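Trukberg workshop notebook, September
Kitchen corner, morning

Started before eight with the kitchen corner, which has been on my list for weeks. I mixed the Nikudard cleaner a good bit weaker than last time (6 ml to 200 ml of water) and oh, what a difference in the rinsing! Last time I was chasing soap around for ages. If you find the spray bottle with my tape on it, that's the weak mix, please don't top it up from the big can.

Order I went in: high things first, then tiles, then the counter. I know we wrote it the other way around on page 127, but then all the dust from up top lands on a counter you've already done, and I'm not doing that twice. Someone cross out the old version, or I will when I find a pen that works.

The flower panel took longer than I'd planned. I like that thing a lot, the little white moon over the ring and those gold stems, and with a face that glossy every smear shows up the moment you tilt your head. I also went slowly along the gold trim. Press lightly there -- I don't know how well it's held on at the rounded corners and I don't want to find out.
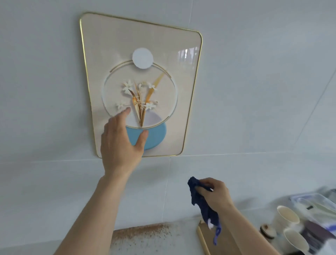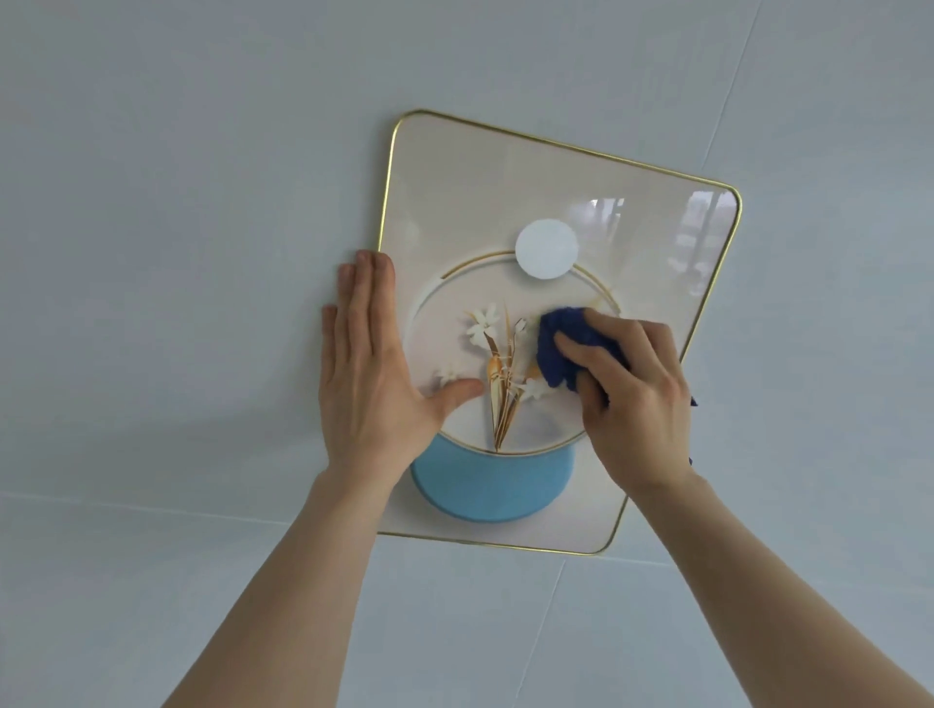
Flower panel with the gold trim

So, cloths. The Rizvi ones are fine for tiles but they leave fluff on anything shiny, and I'd sooner keep them for the sink. An old soft T-shirt did better than either of the new packs when I tried it on the cupboard doors. Tustunham have a lint-free one, item 748 in their list, and I've put a pack on the order sheet. If it's no good we go back to T-shirts, and I have plenty of those at home.

Grout: still not happy with it. I did one strip near the sink with a toothbrush and the weak mix and couldn't see much change next to the strip I left alone. Maybe it needs longer to soak? I'll give it fifteen minutes next time and write down which strip it was, because today I didn't, silly me.

Still to do: inside of the microwave, the shelf over the sink, new labels for the tea boxes (the old ones have faded so much you have to open every lid and sniff). Also the step stool squeaks on the left side and wants a screw tightened before anyone stands on it again.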